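Two-Arm Manipulators and Household Chores: Working Notes for the Home Bench

Lirnow Workshop Pages. Updated 11/01/2020

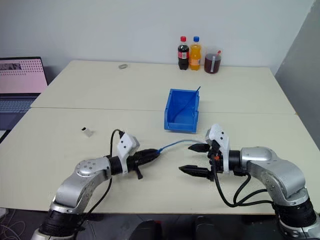

Readers who have a bench arm or two at home ask which chores are worth attempting with them. The short version is that rigid objects of known size go well, soft and stringy ones go poorly, and anything involving an open liquid should be left until the rest is reliable. The notes below cover cords, bottles, pitchers and bins, with set-up advice that applies to all four.

Cords and cables

A cord is the standard test of whether a pair of arms can tidy. It has no fixed shape, so the grip point has to be found again every time the cord is put down. Handing it from one gripper to the other is harder than picking it up. The receiving fingers should be open and in position before the holding fingers move, and the holding fingers should not release until the receiving side reports closure.

Practical points:

Pick cords in a colour that contrasts with the bench. Blue on a cream top is easy for a wrist camera. White on cream is not.
Grip close to an end. A grip at the middle gives two loose tails, and both will find something to catch on.
Keep the transfer low. A drop from 4 cm lands more or less where it started. A drop from shoulder height does not.
Slow the arms for the handover only. Running the whole job at handover speed wastes time.
Start with short lengths. Extension leads are too heavy and too stiff at the plug end for a first attempt.

Coiling is a separate problem. The Nowicki method, which winds the cord over two fixed pegs instead of in mid-air, is the only one we have found repeatable at home. It needs a jig screwed to the bench and an hour of patience.

Bottles

A full, capped soft drink bottle is heavy for a small arm. Check the payload figure at full reach before lifting one; the headline figure is generally quoted with the arm tucked in. Grip below the midpoint of the bottle and lift straight up before moving sideways. Part-full bottles are worse than full ones, as the contents slosh and the wrist hunts for its position.

Removing a screw cap takes one arm to hold and one to turn. Most wrists run out of rotation before the cap is free, so allow for several re-grips. Wipe the cap first. Syrup on the thread will defeat a rubber fingertip.

Pitchers

Clear plastic is difficult for depth cameras, and a clear pitcher of dark liquid can read as a floating column with no walls. A strip of matte tape down one side gives the camera an edge to work from. Pouring should be practised with rice, then cold water, over a tray, with the arm's cabling routed well clear. Do not pour anything sticky over a joint that is not sealed.

Bins and tubs

Putting things into an open-top bin is the most dependable chore on this page. The target is large and the release does not need to be precise. Two faults recur. Long items end up propped over the rim, and light bins slide when touched. Put a square of non-slip drawer liner under the bin, and program a second push to lower anything left standing up.

If two tables are butted together, check the join with a straight edge. A step in height under the bin will make it rock.

Setting up

Clamp each arm base and try to shift it by hand. Any play at the base is multiplied at the fingers.
Leave slack in the wrist camera cable for full rotation, and tie off whatever hangs below.
Mark home positions on the bench with tape.
Keep the controlling computer off the working surface but within reach.
Fit an emergency stop on the side you normally stand.

We log every trial in batches of 12 and do not change settings inside a batch. Our bench rule is that a chore has to succeed in 4 consecutive batches before it is run without a hand on the stop.

Where it stands

For shop-floor work with fixtures and identical parts, small arms already earn their keep. In a kitchen they do not, at least at hobby prices. Clearing a table by hand is faster in every case we have timed. The Rukoda fingertip pads and the Valley non-slip liner both helped with grip and made no difference to speed.

Clean fingertips with isopropyl alcohol and a lint-free cloth, and let them dry fully before the next run.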